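Notebook, Velau site, separator skid + produced water
December, started 7.10 am

Back on the Arkholm separator after the changeover. Violeta Domínguez on nights handed over verbally, nothing in the log past 2 am, so writing down what she told me before it goes. Level control hunting again from midnight on. She put it in manual, held it by hand till 5, then back to auto with the gain pulled down. Settled. Not fixed, settled.
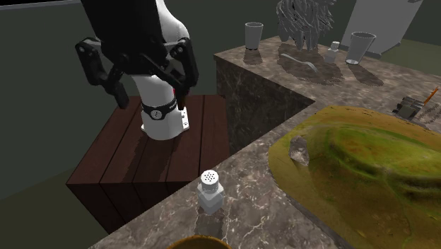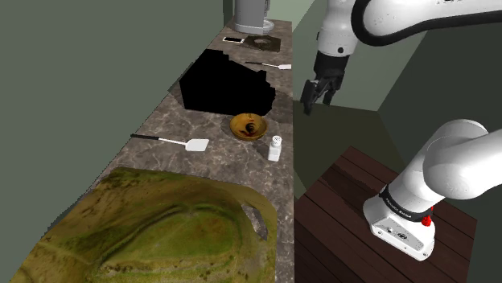 Renders: arm on its wooden pedestal, then the marble counter.

7.40. Walked the skid. Sight glass fouled again, can't read the interface through it, just brown. Isolated, drained, flushed with diesel, still poor. Dinesh says pull the glass and do it on the bench. Put it on the list. Meantime going off the displacer only, which I don't love.

Displacer vs dip: dipped twice, got the same number both times, displacer reading high by 4 cm. Same direction as last month. Span was set for the old crude blend and the new stuff from the Nepia wells is heavier. Density from this morning's sample 985 at line temp, so hardly any difference between it and the water. No wonder the interface is a smear. Emulsion pad is thick, whatever the controller thinks it's looking at isn't a clean line.

8.30. Bottle tests. 5 bottles, same sample, shaken the same, bath at 60.
1 - blank. Nothing dropped at 10 min. Bit of free water at 30, dirty.
2 - current demulsifier at current dose. Better than blank, rag layer still fat.
3 - current one, double dose. Same as 2, maybe worse. Overtreating?
4 - Rulport sample, low dose. Water dropped fast, cloudy.
5 - Rulport, middle dose. Best of the lot. Sharp line, water nearly clear at 30 min.
Want to repeat 4 and 5 with fresh sample, this one sat in the truck most of an hour and aged emulsion tells you lies. Also the bath was drifting, found the lid half off. So treat all of the above as a hint only.

9.50. Rang Dinesh Kartha re the gain change. He wants it left where Violeta put it until we've got a full day of trend. Fine by me. He also wants the dump valve stroked, reckons it's sticking near the seat and the hunting is mostly that. Could be. Positioner feedback looks like stairs on the trend, flat then jump, flat then jump. Classic stiction. If it's the packing somebody nipped it up too hard at the shutdown.

Stroked it at 10.20 with the bypass cracked. 0 to 25 by fives, sticks badly below 15, fine above. Backed the packing off a quarter turn each side. Restroked, better, sticks below 10 now. No weep at the stem. Check again after lunch and again at handover, PLEASE, whoever's reading this.

11.00. Water outlet. Oil in water 40 ppm at the sample point, want it under 30 before it goes anywhere near the disposal well. Hydrocyclone dP ratio is low, so reject is starved. Opened reject a touch. Resample at 1. Bottles for the lab are in the blue esky, not the fridge, the fridge is full of someone's lunches.

1.15 pm. Resample down to 31. Going the right way. Left the reject alone.

Valve still dry at the stem. Trend looks smoother since the packing, steps have mostly gone. Haven't touched tuning so that's all mechanical, Dinesh will be unbearable.

To do
- pull sight glass, bench clean, new gaskets (none in stores, I looked, order them)
- repeat bottles 4 and 5, fresh sample, lid ON
- re-span displacer for the new density, needs a permit
- ask Rulport for the data sheet, the one we've got is for a diferent grade
- Violeta: can you write down what gain you started from, I've only got where you finished

2.40. Permit for the re-span knocked back till tomorrow, crane lift over the skid. Offset noted on the panel in marker.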